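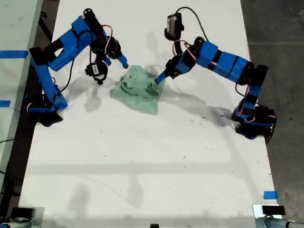
Garage & Driveway > Working Vehicles > Permit Inspection

Getting a For-Hire Car Ready for the City Inspection at Home

By Annunziata Cocco
Apr 20, 2019
5 min read

The Larngate vehicle-for-hire ordinance requires an annual inspection for any car that carries paying passengers, including cars booked through an app. The re-inspection fee is $225. Most of the items on the inspection sheet can be checked in a driveway with hand tools, and most failures are small: a dead license plate bulb, a seat belt that will not retract, a cracked lens.

The tips below follow the order of the Larngate sheet. Other cities use different sheets. Get the current one from the permit office before starting, and check the revision date printed at the bottom.

Lights

Back the car up to a garage door after dark. Brake lights, reverse lights and turn signals can all be read off the door from the driver's seat. The plate light has to be checked from outside.

Wipe bulb contacts with a dry cloth before condemning the bulb. Green or white crust on the contact comes off with a small brass brush. Handle halogen headlight bulbs by the base only, or with a clean glove – skin oil on the glass shortens their life.

Hazed plastic headlights are marked down if the beam is visibly dim. Wet-sand with fine paper, keep the surface flooded, finish with plastic polish and apply a UV sealant the same day. Mask the paint first.

Seat belts

Pull each belt out fully and let it go. A belt that stops halfway is usually dirty. Clamp it at full extension with a binder clip at the top, wash the webbing with warm water and a little dish soap, and leave it clamped overnight. Do not use bleach or solvent, and do not oil the retractor. Frayed webbing means a new belt assembly.

Rear center buckles tend to collect coins and crumbs. A narrow vacuum nozzle will lift out most of it. Inspectors in Larngate latch and release every buckle, whether or not the driver accepts three passengers in back.

Door seals and handles

Rear doors on a working car are opened far more often than the front passenger door, and the seals wear to match. Close the door on a strip of paper and pull. If the paper slides out freely, the seal is flat at that point. Clean rubber with soapy water and finish with a silicone product. Petroleum grease makes it swell.

Check the child lock lever on both rear doors. It should be off. A passenger who cannot open the door from inside is an automatic failure.

Tires and wheels

Measure tread at the inner edge, the center and the outer edge. Turn the steering to full lock to reach the inner edge of the front tires. Set pressures cold, to the figure on the door jamb and not the one on the sidewall.

If wheels have been off, tighten the nuts in a star pattern with a torque wrench. Many midsize sedans call for a value near 100 lb-ft, but the owner's manual decides. Retorque after a short drive, and store the wrench wound down to its lowest setting.

Interior

Odor is a line item. Lift the mats, dry the carpet beneath them, and replace the cabin filter before buying any kind of spray. A dusting of baking soda left overnight and vacuumed out will handle most of what remains.

For vinyl seats, mix a mild detergent solution and work it in with a soft brush. Strong cleaners remove the plasticizer and the seams split later. Cloth seats should be blotted, not scrubbed.

Permit display and paperwork

Carmela Serra, who drove a Korau cab for years before switching to app work, keeps the permit card in a rigid sleeve held with hook-and-loop tape. Suction cups let go in July heat – and a card on the floor counts as a card not displayed.

Clean the inside of the windshield with alcohol before applying the decal. Press from the center outward with a plastic card. Old decals come off with a hair dryer and a plastic razor.

Keep receipts for parts, even bulbs. The sheet asks for the odometer reading at the last oil change, and the reading must be within 500 miles of the one on the receipt.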